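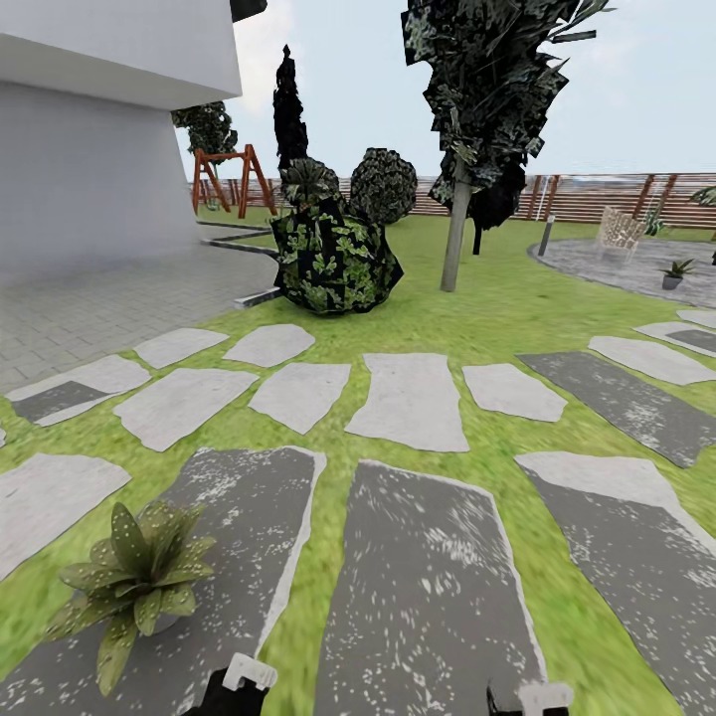
ホーム　地域　ものづくり　催し　読者の声　バックナンバー

共同工房レピクの庭仕事ロボット「ゼスタ」、練習は画面の中の庭から

【ストブベリ】2020年2月22日

町の共同工房レピク（Lepik）で、二本の指先を備えた庭仕事用ロボット「ゼスタ」（Zesta）の製作が進んでいる。といっても、工房をのぞいて芝生の上を走り回る機械に会えるかというと、まだそういう段階ではなく、作業台にあるのは組みかけの台車と、ふたを開けたままの制御箱と、それからノートパソコンが一台。このところの仕事はもっぱらそのパソコンの中、計算でつくった庭で行われているのである。

製作の中心にいるのは、サラヒ・バレラ（Sarahí Varela）さんとアンガス・ドネリー（Angus Donnelly）さん。ふだんは二人で進めているが、溶接の必要なときだけもう一人が加わって3人になる。きっかけはバレラさんの母親が膝を悪くしたことだった。庭に出るのは今も好きなのに、飛び石の上に落とした小物を拾うのにいちいちかがむのがつらい。それなら拾ってきてくれるものを作ろう、という、聞けばまことに素直な話で、昨年11月に部品を集めはじめた。

庭の方は、ドネリーさんが画面の中にこしらえた。舗装した一角があり、芝生があり、飛び石が並び、奥には木の板の塀が延びている。丸く舗装した休み場所には編み目の椅子まで置いてある。「椅子はなくても練習になるんですが、置いたら急に庭らしくなって、外せなくなりました」とドネリーさんは笑う。糸杉のような細い木も、球形に刈り込んだ植え込みも、本人の好みだそうだ。バレラさんの実家の庭にはどちらもない。

芝生より難しいのが飛び石である。明るい灰色の石もあれば濃い灰色の石もあり、形も大きさもまちまちで、同じ黒っぽい小物でも、どの石に載っているかで見え方がずいぶん変わる。黒い台に黒いものを置いて探してごらんなさい、とバレラさんに言われて記者もやってみたが、なるほど、人間の目でも一瞬迷う。 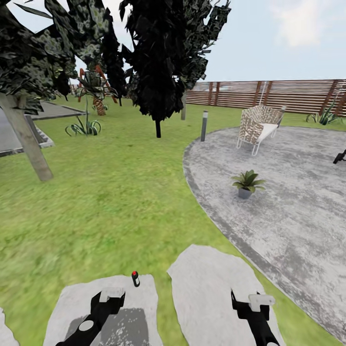
練習の課題はごく単純で、石の上に立っている小さな品を見つけ、近づき、倒さずにつまむ。これだけである。品物は黒い胴に赤い頭のついたもので、背丈は低い。庭に広がる緑と灰色の中で、赤い部分はよい目印になる。ところが最初のころのプログラムは、この赤を頼りにしすぎた。赤いものなら何でもよいと考えたらしく、庭の照明柱のてっぺんにまで関心を示したという。「ずっと柱の前で考え込んでいるんです。かわいそうで、その晩のうちに直しました」とバレラさん。今は赤い部分だけでなく、その下の形も確かめてから動くようになっている。

年明けからの試行のうち、二人が帳面に手書きで残したものは117回分ある。うまくいった日は字が大きく、失敗続きの日は字が小さいので、ぱらぱらめくるだけで調子がわかるのが面白い。中には「石はよし、指が斜め」とだけ書かれたページもあって、これは指先の向きが合わずに品物を横へ押してしまった日の記録だという。計算機を回した時間はほぼ825時間。多くは夜のあいだに動かしておいたもので、工房の電気代の箱には、二人が毎月それぞれ応分の硬貨を入れている。

つまむ動作そのものには、ドリルトゥベル（Driltuvell）と名づけた自作の制御プログラムを使う。名前の由来を尋ねると、ドネリーさんが子どものころに飼っていたヤギの名だとのことだった。ヤギのドリルトゥベルは人の帽子をくわえて離さないことで知られていたそうで、ものをつかむ仕事にはたしかにふさわしい。左右の指先は白く、腕は黒い。これは実機でも同じ色にする予定で、白い指先なら緑の芝生を背景にしても位置を見失いにくいだろう、というのが二人の考えである。 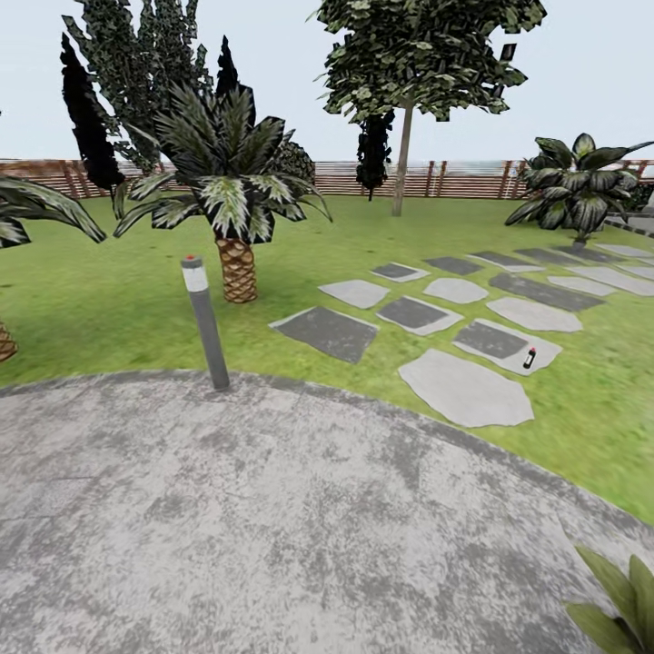 画面の外へ出るには

さて、気になるのは本物の庭に出る時期だが、こちらはもう少しかかりそうだ。画面の中の芝生はいつまでたっても伸びないし、飛び石に苔がつくこともない。バレラさんの実家の飛び石はというと、半分ほどが少し沈んでいて、雨のあとには水がたまる。そこで二人は、石の傾きや高さを少しずつ変えた庭をいくつも用意し、順番に試していくことにした。庭を一つ作るのにも案外手間がかかるそうで、ドネリーさんは塀の板の色をまだ気にしていた。

実機の方では、台車の車輪を一回り大きなものに替える作業が残っている。今の車輪では石の縁で引っかかるおそれがあるためで、替えるとなると車軸の受けも作り直しになる。工房には古い旋盤があり、使い方に慣れた会員も多いから、この点はあまり心配していないとのこと。これまでに買った部品の代金は、中古のモーターを含めて329ユーロに収まっており、二人はそのことをかなり自慢にしている。領収書は菓子の缶に入っていて、頼むと缶ごと見せてくれた。

いちばん楽しみにしているのは、やはりバレラさんの母親である。先日工房を訪ねてきて、画面の中の庭をしばらく眺め、ロボットのことより先に「あの椅子はどこで売っているの」と尋ねたそうだ。売っていないと知るとたいへん残念がり、代わりに鉢植えの置き場所について助言をいくつか残して帰った。ドネリーさんはそのうち一つをもう採り入れるつもりで、鉢を日なたへ寄せた新しい庭を準備している。

見学について

レピクでは、ゼスタの製作に興味のある人の見学を受け付けている。作業は主に夕方で、日によっては二人とも画面に向かって黙り込んでいることもあるが、声をかければ喜んで手を止めてくれる。お茶は出るが、茶わんの数に限りがあるので、持参してもらえるとありがたいとのこと。飛び石のある庭をお持ちで、石の寸法を測らせてもよいという方も探している。申し込みは工房入り口の掲示板にある用紙に名前と連絡先を書き、下の木箱へ。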